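I went to the open afternoon at Menley because Leonilde Esteves had a spare ticket and I had a cold house. It was October, the heating man was coming "between noon and whenever," and a robotics lab sounded like a place with radiators. It had two. I stood near one of them for most of the talk.

The talk was given by Hamish MacRitchie, who runs the teaching side and has the relaxed manner of someone who has explained the same thing to school groups since breakfast. His slides said the lab had collected 3,170 practice runs so far this year. He let the number sit there for a bit. A man in front of me wrote it down, and I have wondered ever since what he plans to do with it.

Then we were let loose in the back rooms, in groups of six, which meant that Leonilde and I were adopted by a family of four with strong views about lunch.

I had been picturing something from a car commercial, with sparks. The arm we saw first is called Lolo, and Lolo's job that afternoon was paper. Keyvan Nikzad, who looks after it, told us the task was to get hold of a small folded tray and put it on a lid without squashing it. I fold paper trays myself at Christmas, for nuts, and mine don't survive the nuts, so I had some sympathy for everyone involved.

We watched on a monitor that showed Lolo's own view of things, a wide round picture that makes an ordinary floor look like the inside of a salad bowl.

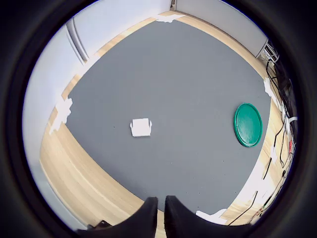 What Lolo sees: the paper tray, the green lid, and its own two fingers waiting at the bottom.

I got very attached to the tray. It has creased-up sides and little flaps at the corners, and it was sitting out there on a big gray mat like the last guest at a party. The mat is held down with white tape, applied in places by somebody who was clearly tearing it off with their teeth. I found this more reassuring than anything in the slides.

The first try took 60 seconds and ended with the tray on its side. The youngest of the lunch family said "oh no" in a very small voice, and Keyvan reset everything by hand and started again. On the second try Lolo got the tray up by one flap, carried it over with terrible care, and set it down half on the lid and half off. We clapped. Half on is how I park.

I asked Keyvan why paper, when a block of wood would surely be easier. He said that was why. Then he went off to find a fresh tray, and Leonilde ate a cookie she had been saving since the lobby.

There was another arm next door, called Seo – resting, according to the sign on the door – and a table of leaflets. I took one out of politeness and have used it to level the kitchen table. The heating man had come and gone by the time I got home. He left a card.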